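Category: Property Management > Office Buildings > Inspections

Radine Property Holdings
Pre-Handover Safety Checklist with Comments -- Skerow Building, February 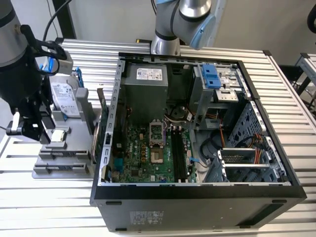
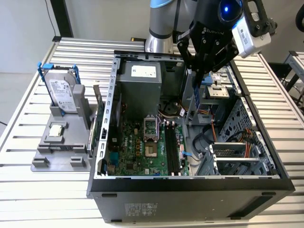 1. Fire exits and stairwells -- PASS WITH COMMENT. Both stairwells were clear and lit at the time of inspection. The door closer on the fifth-floor landing is slow and must be adjusted before handover. Equipment left by outgoing tenants, including desktop computer towers with the side panel off, may not be stored on landings or in corridors. The tenant, Mukum Leasing, has been informed in writing.

2. Electrical rooms -- PASS. Panel schedules are posted and legible. Clearance in front of each panel meets the building standard.

3. Sprinklers -- FAIL. Storage in the file room is stacked too close to the sprinkler heads. Correct and reinspect.

4. Floor area -- NOTED. The lease states 1,463 square feet for Suite 50. The measured area is 1,290 square feet. The difference does not affect the occupancy limit but has been referred to the leasing office.

5. Roof access -- PASS WITH COMMENT. Hatch locked. Key held by Ñahui Facilities -- a second key is to be placed in the lobby lockbox.

Reinspection of Item 3 is required within 5 business days. Keys will not be released until it is marked PASS.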